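I bought the Ernley power strip in December, mostly out of irritation with the one it replaced, and I've put off writing this up because I wanted to see whether the annoyances would fade. Some did. 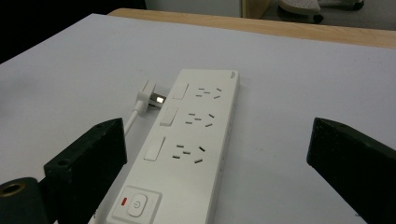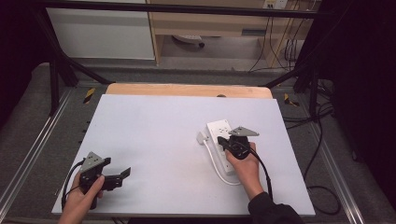
The selling point is the individual switches. Every outlet position gets a rocker of its own, and then there's a round power button at the end that controls the lot. I was doubtful about this. More switches means more parts that can go wrong, and I have never in my life felt the need to cut power to a desk lamp separately from a monitor.

After 2 months I'll admit I use them — one of them, anyway. The charger for my old laptop whines when nothing is connected to it, and flicking its rocker is easier than crawling around after the plug. The other two switches have stayed on since the day I set it up.

### What bugs me

**White on white.** The switches are the same color as the body. In good light you can see which way a rocker is tilted. Under a desk in the evening you can't, so you feel for it with a thumb and hope. A dab of color on each would have fixed it. The only light is a small red one next to the main button, and that doesn't tell you anything about the separate positions.

**The sockets.** Each position takes two-pin and angled three-pin plugs, so the listing makes it sound as if you get double the room. You don't, at least with my plugs. Put a fat adapter in the three-pin slots and the pair next to it is as good as blocked. Count on one plug per switch and you won't be let down.

**Stiff at first.** My three-pin plugs needed a real shove for the first week. They've loosened up a little. Ratree Phetsri has the same strip at work and told me hers was fine from the start, so maybe I got a tight one.

### The price

I paid 1,383 baht. The plain Walard I had before cost 500, and it did the main job (electricity came out of it) until the casing cracked. Is the Ernley worth that much more? For the switches alone, no. The body does feel solid and it doesn't creak when I pull a plug, which the Walard always did.

I also looked at a Gillies with a longer cord and skipped it over the bulky housing.

If you have something you turn off every day, fine, get this one. Otherwise I'd wait for a sale. Mine goes back behind the desk, where I'll be feeling for the switches again tonight.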